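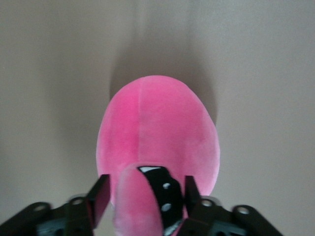
Raffaele Donati would like to know why we don't just throw the old soft toys out and buy new ones, seeing as new ones are cheap and nobody has to sit there unpicking a seam. He asked me that over the phone when we were setting up this report, and I promised him a proper answer in writing, so I'm going to start there and get to the money afterward.

Dear Raffaele, and everyone at the Stolten Fund,

Short answer: the kids know which ones are theirs. Well, not theirs, they belong to the playroom, but you know what I mean. A child who comes to Drindmont House every week while a parent is in an appointment down the hall goes straight for the same toy, and if it isn't on the shelf we hear about it! I tried swapping a tired old rabbit for a brand new one back in December and the new one spent the whole morning face down under a chair. So mending it is, wherever mending makes sense, and replacing when it doesn't.

The longer answer is that a lot of the cheap new ones don't hold up to our washing. I bought a couple out of my own pocket last year to see, and the fur went stiff and clumpy and one of them split along the back. The older toys with a decent velvety fabric come through much better. The hot pink one is a good case. It's plush all over, rounded, with a seam running down the middle where the two panels meet, and that kind of seam is a gift to anybody who has to open a toy up and close it again. You can go in along the stitching and come back out along the stitching. Toys that are all fancy little panels take me three times as long and never look right afterward.

WHERE WE ARE

Today is June 8, 2026, and we're past the halfway mark of the grant. I said in the application that we'd have the whole soft toy collection sorted by now. It's sorted. I also said we'd have it all washed and mended by now, and I'm sorry to say that part is behind. Let me go through it.

Sorting went quicker than I expected. Giuliana Tamayo and I cleared the big table in the craft room and went through every bin, and we made piles: fine as is, wash only, wash and mend, and goodbye. The goodbye pile was smaller than I feared (mostly things with foam crumbling inside, plus a few with hard plastic eyes that had worked loose, and I won't have those around toddlers). The wash and mend pile was bigger than I feared. It slid off the table twice.

Washing is on track now, after a rocky start. The Danine machine you helped us buy is installed and it's a joy, quiet enough that I can run it while there's a group next door. The rocky start was the plumbing. The hookup in the utility room was older than the landlord thought and we lost 2 weeks waiting on a part. Once it was in, we settled on a cool gentle wash with each toy in its own zip bag, then a long dry on the rack by the window. I do not use the dryer for anything with a velvety finish. I did that once, years ago, and the nap never recovered.

Mending is the slow part. I had planned on two sewing sessions a month and we've managed one most months, because the craft room is also the room everyone else wants. We now have it for one full evening and one short lunchtime slot, so I think we'll catch up some, but I'd rather tell you now that 16 toys are still waiting than have you find out from the final report. All of them are washed and they're in a lidded bin with my name on it.

WHAT WE'VE LEARNED ABOUT THE TOYS THEMSELVES

I could go on about this for pages, so Giuliana has told me to keep it to the useful things.

Pink is hard to match. I don't mean a soft baby pink, I mean real bubblegum pink, and we seem to own a lot of it. Under the light in the craft room I'd have sworn the Gkikas thread in the deep rose was perfect, and then I took it to the window and it looked like a purple scar. Part of the trouble is the nap. Velvety fabric looks paler along the curves and darker where it's been brushed the other way, so you're really matching several pinks at once. What works is going a touch darker than you think and then teasing the pile over the stitches with a soft toothbrush. I'm quite proud of some of those repairs – I had to hunt for my own stitches on one.

The brush also saves you from washing things that don't need it. A darker patch on plush can be dirt, but it can just as easily be the pile lying flat. We brush first now, look again, and only then decide. I wish I'd thought of that before I ran the first loads, when I washed toys that only wanted a good going over.

Ears, paws and flaps of any kind get pulled. Kids carry toys by whatever sticks out. I've started putting a second line of stitching inside anything that hangs loose, even when the first line looks sound, and it adds a few minutes per toy. I'd like to keep doing it, so please don't be surprised if the mending numbers creep up slowly.

Stuffing settles. A toy that looks sad and saggy often doesn't need more filling, it needs the filling it has pulled apart and fluffed. We bought a big bag of fiberfill at the start and we've hardly made a dent in it, so I won't be asking for another.

MONEY

We've spent $1,075 so far. The washing machine and its hookup took most of it. The rest went on zip bags, thread, needles, the fiberfill, the drying rack and a pair of really good small scissors that live in a locked drawer. The repair to the pipe was the landlord's bill and he paid it without any fuss, which I appreciated. We're under where I thought we'd be, mainly on the stuffing.

I'd like to ask if I can move a little of what's left in supplies over to storage. At the moment the mended toys go back on open shelves and they pick up dust fast, and then we're washing them again sooner than we should. What I have in mind is 6 shallow bins with lids, the see-through kind, low enough that a three-year-old can find the one they want and drag it out. If that's a formal change to the budget, tell me which form and I'll fill it in. If it's just a yes from you in an email, even better!

HOW THE ROOM IS DOING

The playroom has been busy all spring. We had a quiet patch when the main entrance was being redone and people had to come in around the back, and I think a few families simply couldn't find us. The new sign has fixed that. Parents have noticed the toys smell nicer (several said so without my fishing for it) and one dad asked if he could bring his daughter's own bear in for me to look at. I said yes, and then of course word got around, and I've had to say politely that the playroom toys come first. I would love to run a family mending afternoon at some point, with everybody bringing one thing from home. That's outside this grant, I know. I'm planting the seed.

WHAT HAPPENS NEXT

The waiting bin comes first, and I'll take it to both sewing slots until it's empty. After that I want to write our washing and mending steps on one laminated sheet and stick it inside the utility room door, so it doesn't all live in my head. Giuliana is going to draft it, as my handwriting is a known problem. We'd also like to check every toy on the shelves once more before the cold season, eyes and seams especially, and send you a short note on how the repairs have held up.

You asked about visiting. Please do come. Mornings are best if you want to see the room in use, and the sewing evening is best if you want a cup of tea and a needle put in your hand. Let me know ahead so I can sort out parking.

Thanks again for your patience over the delay, and for asking the question about new toys. I'd been wanting an excuse to go on about seams.

Warmly,
The playroom desk, Drindmont House

Contact us | © 2026 Drindmont House | Back to top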